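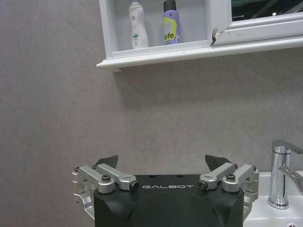 Mirror cabinet with open niche, bathroom wall, Gruritska house

Progress report on the Gruritska supported housing project, second period
Prepared by Jana Harms for Rania Gaber, Pelkonen Fund

The second period of the project ended in March. In this time we had 9 tenants in the house, one more than at the last report. Two of them found a job in the town and one has started an evening course in bookkeeping. A tenant from the first period moved out to her own flat and still comes to the shared supper.

The budget advice went better than we expected. Together with the advisers from Prirnano we held 242 hours of personal meetings, mainly on rent, old debts and letters from offices. Many tenants asked to have the meetings after 18:00, so we changed the hours of the adviser. The language group is weaker. It started late and the attendance was low in the winter months, and we would like to discuss with you if it should continue in the same form.

From the repair line we spent 3,115 euros. The largest part went to the heating pump, which was replaced by Sultik. The invoice for the stair lighting is not yet paid - we dispute one item of it - and we keep some 900 euros aside for this.

Change of staff: our night worker left and the post was empty for five weeks. The team shared the shifts, but this meant less time for visits outside the house.

For the next period we ask to move the unused travel money to the advice hours. A revised budget table is attached.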